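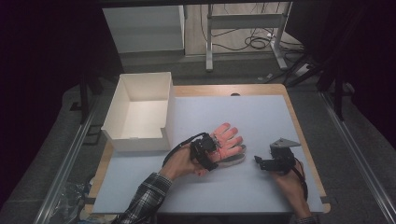

Photo: from my own album. Please ask before using.

The table and the board

For a long time I did not like my table. It is a good table, wood, light in color, and it came with me from Jorerach when I moved to Hiltport. But a wooden table is a thing you must be careful with, and I noticed that I was being careful all day. I put a magazine under my cup. I put a towel under anything with a corner. When I wanted to cut paper I went to the floor, and my knees did not thank me for it.

Then I bought the board, and I want to write down how it went, because two readers asked me what is the blue thing on my table, and I gave both of them an answer that was too short.

It is a board, pale, between blue and gray. On a dark morning I would say gray and in the evening under the lamp I would say blue. I bought it at Nikolaidis, the shop behind the bus station which sells shelves, hooks and pieces of everything. They have a corner with leftover boards standing on their side, and you have to turn them one after another like the pages of a very heavy book. I had my measure written on my hand. The length I needed was 1320 millimeters, so that a strip of the wood would stay visible on every side. I did not want to cover the table completely. If I cover it completely, then why do I have this table?

The man in the shop cut it for me while I waited. He asked if I wanted the corners round. I said no and I have thought about this answer many times, usually after walking past the table too quickly.

Carrying it home was the worst part. A long board is not so heavy, but the wind in Hiltport comes from the harbor and goes up the street exactly in the direction in which I had to walk. I held it flat, then I held it upright, then I held it on my head for a short time. A woman with a stroller crossed to the other side. In my first language we have a word for a person who carries something too large for him, and it is not a polite word, so I will not translate it.

At home I laid it on the table and it was right. The strip of wood goes around it like the border on a photograph. I did not glue it or screw it. In the first week it moved a little when I leaned on it, so I put small rubber dots under it, the kind that people put under a vase, and now it stays.

What changed is more than I expected. I can put things down now! Metal things, things with screws, a hot lamp, scissors. I do not look first for the magazine or the towel. A mark on the board does not make me sad, and there are several marks already. And the color helps me. On the wood a small brown or yellow thing would disappear between the lines of the grain, and I would feel for it with my fingers. On the board I see it at once, even a black screw, even a bit of wire. My eyes are not as young as my passport photo.

I have also learned that a large empty surface is never empty for long. In the first days I was so pleased with it that I left on it everything I owned. Mail, keys, bread. By the end of the month I could see only one hand of blue. So I made a rule, and I keep the rule on most days: what is on the board is what I am working with. The rest goes in a box or it goes away.

Now about the boxes.

I keep white cardboard boxes without their lids, with high thin walls. I like them open. With a lid, a box becomes a secret, and I forget what is inside and buy the same thing again (I own four tape measures). One box stands at the left side of the board, a bit crooked, very near the edge. I am right-handed and for a long time I put it on the right, where I thought it belonged, and I hit it with my elbow every time I reached for something. Left is better. My right hand works, and the box is across from it and out of danger.

It has a small cutout in the front wall, low, near the corner. I like to turn this side to me. I am sure the factory had a better idea for it, but for me it is useful when I want to let a cable lie out of the box without hanging over the top of the wall. If you have the same kind of box, try it. When the cable goes over the top, a thin box like this bends in and after some weeks it is not square anymore.

An empty box on the table is also a pleasure by itself. Inside it is so white that it makes light. I sometimes begin the evening with the box empty and I take this as a small promise, that by bedtime the things will be in it and the board will be free. The promise is not always kept. But it is a better beginning than a full box, which only tells me about yesterday.

I paid 19 dollars for the package of boxes, and I thought this was too much for cardboard. I said so to the cashier, too. I have changed my mind. The old ones I had were from the supermarket, with pictures of bananas, every one a different height, and when I put them on the shelf it looked like I was still moving in. The white ones look like I live here.

About cleaning. I wipe the board with a cloth that is only a little damp, and then I wipe it again with a dry one. For marks from pencil I use an ordinary eraser, it works well and it is quiet. For glue I wait until it is hard and push it with my thumbnail. I was told to use Grisex, and I bought the small bottle, and it does clean, but the smell stayed with me through dinner and also through breakfast. The bottle is now under the sink. I use it for the stove, with the window open.

One thing I recommend strongly: lift the board sometimes. I lift it every two months, I lean it on the wall and I clean the wood below. Crumbs go under there and I do not know how. Also once a postcard, which I had looked for very seriously in the whole apartment. And the wood has become two colors, a little. The strip which gets the light is warmer and the covered part is paler. In July, with the sun long in the room, this goes faster. I turn the table around sometimes, but of course this does nothing for the middle. I have decided that it does not matter. If one day I give the table to somebody, he will know where I worked.

The rest of the corner I have left plain on purpose. Behind the table there is the white cabinet, and next to it the metal stand with its white legs and the bar across, and then the gray floor. I had a poster there before, and a plant, and I looked at them more than at my hands. Now when I lift my head there is almost nothing to read, and I go back to what I am doing. The plant is in the kitchen and is doing better there.

I should say a word about clothes also, because a table near the window is cold from October on. I wear my plaid flannel shirt, black and gray and white. A sweater is warmer, but the sleeves of my sweaters are wide and they catch every small thing and carry it to the floor. The flannel is close to the wrist and I can push it up if I need to. It has a hole in the elbow by now, from the edge of the board I suppose. So perhaps the man in the shop had a point with his round corners, even if an edge is another matter.

If you want to make the same for your table, measure it first without the board in your head. What I mean is, sit down, put your arms where you really put them, and see how far you reach. I found that the back part of my table I never touch. I could have bought a narrower board and saved some money, but then the border would be uneven, and I know myself, I would look at it every day. Take the full size if you are a person like me.

A reader wrote also to ask if a cloth would not do the same job. I had a cloth. It makes waves, and anything with a flat bottom stands crooked on a wave. And you cannot wipe it, you must wash it, and then you must iron it, and I did not leave my mother's house to iron tablecloths.

Next I want to do something about the lamp, which throws the shadow of my right hand exactly on the place where I want to look. Nikolaidis has one with a long arm. I went to see it last week and stood before it for some time, and then I bought hooks.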